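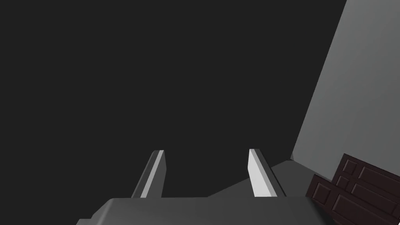
A gripper's two parallel fingers, in a computer rendering.

How Did We Do? Please Stop Asking

I bought a tube of toothpaste at Flitton last Friday, and by the time I got home the store wanted to know how I felt about it. The survey would take 2 minutes, the email said. It took longer than buying the toothpaste had, and it used the word "journey."

I have nothing against being asked my opinion. I write opinions for money, and I give away a good many more for free at dinner. But there are things a person can go through without forming one, and picking up toothpaste is near the top of my list. On a scale of zero to ten, how likely was I to recommend Flitton to a friend or colleague? I tried to picture the conversation. I would have to bring it up, and then we would both have to go on working in the same building.
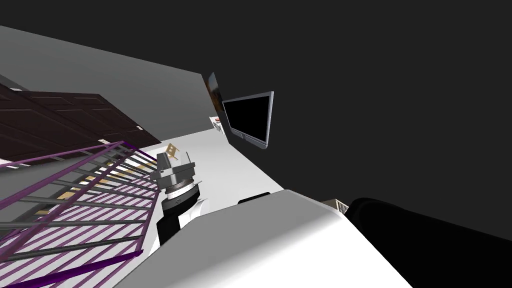
The trouble with the scale is that it has only one number on it. Everyone who has worked behind a counter knows this. A ten is a pass, and a nine is a talk with the manager. The man who delivers for Pideck explained it to me on my own front step, very politely, the way you'd explain a rash. If I was happy, he said, could I please put ten, because eight counts against him. I had been planning on eight. Where I grew up, eight was what you gave a wedding.

So now I put ten. I gave ten to the dentist's office and ten to the woman who fixed my water heater, who was excellent, and ten to a parking garage in Jikutthorpe that smelled like soup. Somewhere there is a chart showing that customers love that garage. Someone has stood up in a meeting and pointed at it.

What gets lost is complaining, which used to be a decent craft. You wrote a letter. You had to find a stamp, and by the time you'd found it you had calmed down or thought of a better second paragraph. A store that got 3 letters about its cold coffee had learned something. A store with thousands of tens and a comment box full of "n/a" has learned that people would like to close the window.

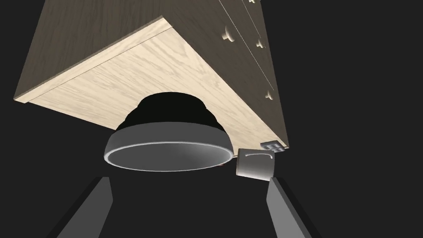 L. Nazarenko
Contributing columnist

The usual defense is that you can ignore the things. I tried that. Flitton wrote again to say it had noticed I hadn't shared my thoughts yet, a sentence I've otherwise only heard from relatives. The next one offered me a chance at a $50 gift card. I would have taken $30 in cash to be left alone.

My proposal is modest. Ask me once a year, on paper, in January, when I'm in a bad mood and have time. Leave out the scale. Give me four blank lines and a pen that works, and let the delivery man keep his job whatever I write. I'll tell you about the toothpaste aisle. The lighting in there is terrible, and the mint ones are all on the bottom shelf.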